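Lesia Lysenko still gets a little loud when she talks about clocks.

"People think the hard part is the neural net," she says. "Go look at our bug tracker! It's timestamps, all the way down."

Lysenko leads the software side of Demosar, a toolkit that turns recordings from hand-held grippers into motions a robot arm can follow. A person picks up the gripper, does a job the way they normally would, and the software works out where the gripper was the whole time. She wrote the first version in March, over one long week, and has been rewriting it ever since.

The tracking runs at 30 frames a second. Each picture is matched against the ones before it to work out how the gripper moved, and square black-and-white markers give the program something firm to hold on to. "A marker is lovely, it either decodes or it doesn't," she says. "A blank white wall is where I start to sweat."

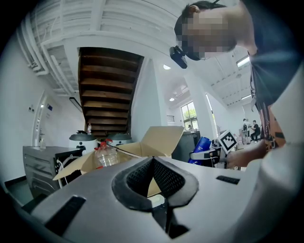 A gripper's view of a recording, with a second hand-held gripper and its square marker in use.

With two grippers going at once, the trouble doubles. Both paths have to land in the same map, and if one clock slips even a little, the hands no longer agree about where they met. Her colleague Hooman Tabrizi wrote the part that lines them up, and she is plainly a fan of it. "He compares the motion itself and slides one track along until they fit. It used to take me 15 minutes by hand, per recording, with a coffee. Now I don't even get the coffee."

So far 3929 recordings have gone through. Some get thrown out because the map falls apart halfway, and Lysenko reads those logs first (she has a folder of favorites).

What would she fix next? Planning, she says right away. A human wrist will happily bend into a pose the arm can't reach, and today the planner just gives up with an error code. Error 7, if you're wondering. She wants it to look for a nearby path that the arm can manage, and a rough version is already running on her laptop.

"It found one last night that I'd never have thought of," she says. "I watched it over and over. I should have gone home."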